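Okay, robot thread time! We got a real, proper fault on the two-arm cup job at our Jodarville bench and I've been grinning about it all afternoon. 1/7

Quick background: two arms, one tray, a bunch of plastic cups. Job name is Rashti. Run 848 was going great until the right arm froze over the tray and threw a position error. 2/7

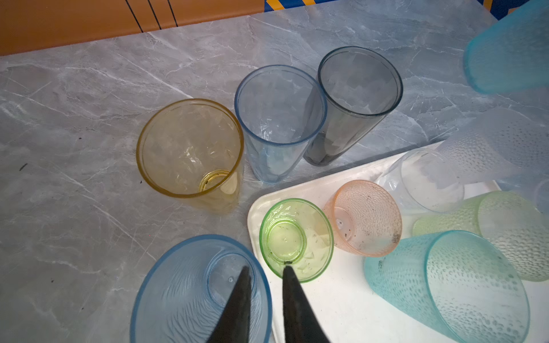
Gripper's eye view, cups all over the place.

First guess was the gripper. Wrong! Solange Gautier pulled the logs and the motor was fine. The wrist joint thought it was 30 degrees away from where it really was. Poor thing was fighting itself. 3/7 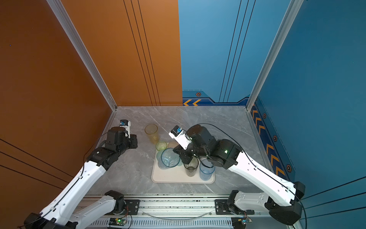 Jodarville, June

So where does a bad angle come from? We wiggled every connector we could reach (power off, please, always power off) and the wrist plug had just enough play to drop the signal when the arm stretched out far. Not every time. It took 40 slow test moves to get it to fail on purpose, and I cheered out loud when it did. 4/7
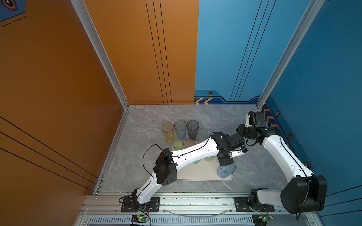 Left arm down at the light blue cup, right arm reaching for the back.

The part that bugs me is safety. The arm should have stopped the moment that signal went weird, and it kept pushing for 685 milliseconds first. With a plastic cup, who cares. With a finger, I care a lot! New rule in the code: one bad reading and both arms stop. 5/7
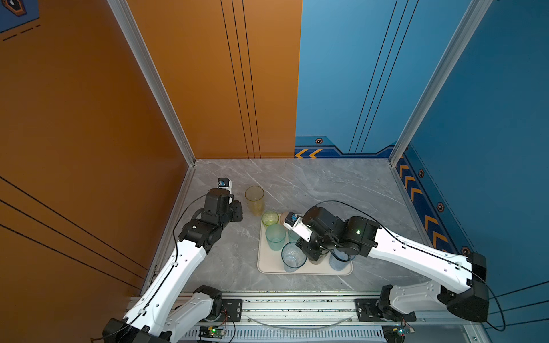
Both arms over the marble, yellow cup just outside the tray.

If you run the same setup (hi, Mandholm crew!) go check the wrist plug and the cable slack behind it. Takes a few minutes and a small screwdriver. 6/7

Solange is writing up the full log for the Drindalham meetup, and I'll post the stop code once she's had a go at breaking it. Send me your own weird wrist faults in the meantime, I want to read them all! 7/7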